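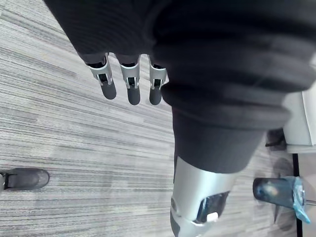
Wrist camera view with a dark ribbed knit garment over the hand; three fingertips remain visible below the fabric.

Labeling fabric occlusion in wrist camera recordings

These steps add per-frame occlusion labels to wrist camera recordings before training a garment policy. They apply to the Ravent recorder and the Ponanik training scripts. The labels were tested on the Bimholm set, which has 1,938 episodes.

Before you start

You need the raw recordings, the joint log for the hand, and one background clip per camera with the fingers moving and no garment. Check that the image and joint clocks agree to within 2 frames. If they do not, run the Ravent clock alignment first. Labels made from misaligned logs look plausible and are wrong during fast motion.

Step 1. Project the fingertips

Use the joint log and the camera calibration to compute where each fingertip should fall in the image. Save one point per finger per frame. Points outside the image are marked "out" and skipped.

Step 2. Segment the cloth

Run the cloth model at full resolution. Dark ribbed knits are the hard case: the shadow between folds is often assigned to the rubber fingertips, which can be nearly the same shade. Raise the contrast of the dark range before segmentation. Do not sharpen. Sharpening turns the ribbing into false edges, and striped carpet gives the same trouble.

Step 3. Assign the label

Compare each projected point with the cloth mask.

clear: the fingertip and the segment above it are outside the mask
partial: the mask covers the segment but not the fingertip
covered: the mask covers the fingertip

Label each finger separately. A single label for the whole hand loses most of the useful signal.

Step 4. Smooth over time

Apply a median filter with a width of around 22 frames. Shorter windows let the label flicker when a fold swings past the lens.

Step 5. Train

Pass the labels to Ponanik as an auxiliary target with weight 0.1. Leave the image input unchanged. Masking the cloth out of the input made grasp placement worse on Bimholm.

Known problems

Sleeves pulled over a metal limb produce reflections that the cloth model sometimes includes in the mask. Motion blur near the image corners has a similar effect. The Mercado cloth model handles both better but runs 6 times slower, so we use it only for frames where the two label passes disagree.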